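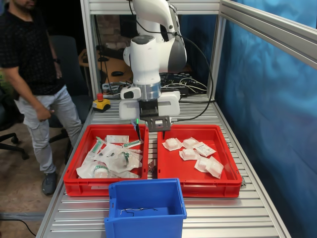
# Nistus Cell Rules Kit

The Nistus kit is a set of printed work rules and checklists for small collaborative robot cells that sort or pack sealed medical supplies. It covers daily use. It does not replace the risk assessment for your own cell, which has to be done on site with your gripper and your parts.

## What the rules cover

- **Emergency stop.** Within reach of the person at the table, and tested at the start of each shift.
- **Hands.** Out of the trays while the arm is enabled. Pause first, then straighten a pouch.
- **Trays.** One type of item per tray where possible. Mixed pouches go in their own tray.
- **Packaging.** Any pouch with a pinch mark or open seal is pulled and logged.
- **Cables.** Checked for slack through the full range of the arm - the wrist joint is the usual trouble spot.
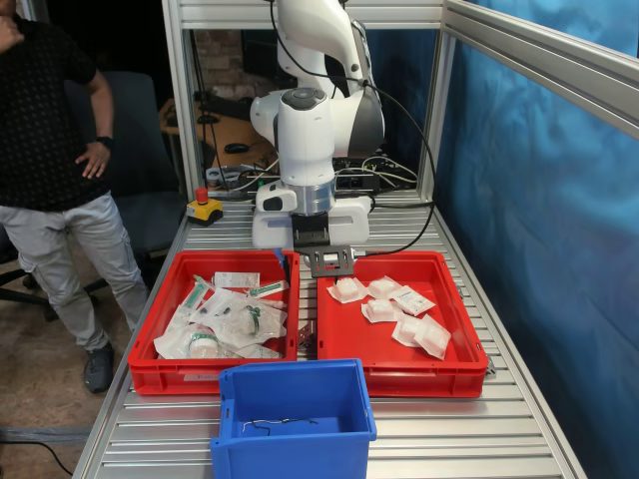

*Gripper over two red trays, with the emergency stop on the left side of the table.*

## In the box

- 30 laminated rule cards
- 2 wall charts
- Shift log, 306 pages

The September edition was edited by Rianne Wuyts and adds a page on finger changes. Owners of the older Kinda edition can order that page separately.

Orders and site visits: Lindsay Rakena, Skaruvcombe office.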